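Archive > Rural Property List > February > Quezada Road parcel

From: Yatziri Zepeda
To: rural property list
Subject: Re: Quezada Road parcel - walked it today!

Hi all,

Back from the Quezada Road lot with mud up to my knees and I am so glad I went. For anyone who missed the first message, this is what came through on Thursday:

> Has anyone on the list seen the parcel at the end of Quezada Road?
> The listing says 28 acres, year-round access, septic approved. I'm
> three states away and can't get there before spring. I'd mostly like
> to know if the road is as good as they say, and whether the creek
> takes up all the flat ground. We looked at one near Doreck in
> December and the "level building site" was a ledge.

First, the road. It's good! The county gravel runs right up to the second gate, and after that you have a private lane with an easement shared by two neighbors. I got up it in a small front-wheel-drive car with only one bad moment, at the culvert. Ask for the easement in writing and read the part on who pays for grading, as the listing doesn't mention it.

The creek stays well over on the east side. There's a real meadow above it, gently sloped, with firs on the north and a wide open view down toward Pariler. I paced off the spot where I'd put a house (of course I did) and you could turn it any way you liked and still have room for a shop and a garden. 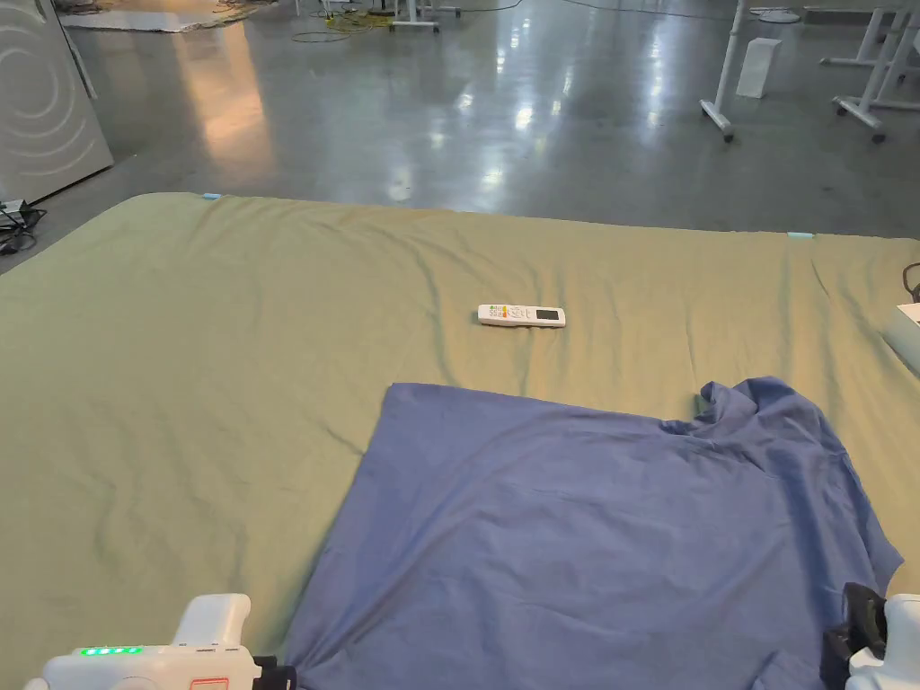
Page last changed: Saturday, February 27, 2021

Water is the thing I'd look into next. The well log on the next place over shows 192 feet, and the one across the lane is 193, so at least they agree with each other. No well on this parcel yet. The septic approval is real, but it's for a two-bedroom system, so if you're planning on more you'd be going back to the county.

Power is at the lane. The pole is 100 feet from the flat part of the meadow - I measured that with a tape, along the fence. Having priced a line extension on my own place, I nearly hugged it.

Things I didn't get to: the northwest corner, where the survey stake is supposed to be, and the old logging track the map calls Sukero Spur. It may cross the line or it may not. I'd want a surveyor on that before making an offer.

If you want me to go back and look at anything else, just say so. I'd love the excuse!

Yatziri

Comments (3)

fencepost_dan: Great write-up. Check whether the lane gets plowed past the second gate. Ours doesn't.

Marlene K.: Is there cell service up there? One bar would do me.

Yatziri Zepeda: Two bars in the meadow, none at the creek. Good point on the plowing, I'll ask the neighbors.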